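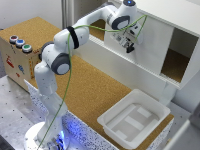 June 17, 2020

The woman who runs the repair counter at Skundura did not plan on fixing sewing machines for a living. She had been laid off from an office job and had a broken machine on her kitchen table, inherited from an aunt, that two shops had told her to throw out.

"They said the parts weren't made anymore," she says. "That was true. But the part that had failed was a rubber ring, and you can get a rubber ring anywhere."

That was 25 years ago. Skundura, a narrow shop between a bakery and a tax office, now takes in more than 565 machines a year. Most are household models from the 1960s and 1970s. She asked that her name be left out, as she has a waiting list already and does not want a longer one.

The wait is six weeks at the moment. In a normal spring it would be two. When people began sewing face masks at home in March, they pulled machines out of closets and basements and found that the machines would not turn.

"Nine times out of ten it's old oil," she says. "It goes thick and then it goes hard, like varnish. People think the motor is burned out. They push the pedal, it hums, nothing moves, and they keep pushing. Then the motor really does burn out."

Her advice for a stuck machine is to unplug it, take out the needle and bobbin, and try the handwheel gently. If it will not move, put a drop of sewing machine oil at each point where metal meets metal and leave it overnight. She does not recommend household spray lubricants. She has cleaned them out of a lot of machines and charges extra for it.

A basic service at the counter costs $40. That covers cleaning, oil, a new needle and a tension check. Rewiring a foot pedal is more, and she will not return a machine with a cracked cord until it has been replaced, even if the customer objects.

"I had a man argue with me for half an hour over a cord," she says. "You could see the copper. He said his mother had used it that way for years."

She learned most of the work from service manuals, which she bought by the box at estate sales, and from a retired mechanic who let her sit in his garage on weekends. He taught her to listen to a machine before opening it. A knock on every stitch is usually a bent needle or a loose hook. A grinding sound that comes and goes is often thread wound behind the handwheel.

She has no strong feelings about newer machines. Some are well made, she says, but she sends the computerized ones to another shop across town. "I don't have the boards and I don't want to learn the boards."

In September she plans to start taking an apprentice two afternoons a week. She has had several calls already, mostly from people who want to fix their own machine and go home. She tells them to bring it in with the pedal, the cord and whatever bobbins they can find.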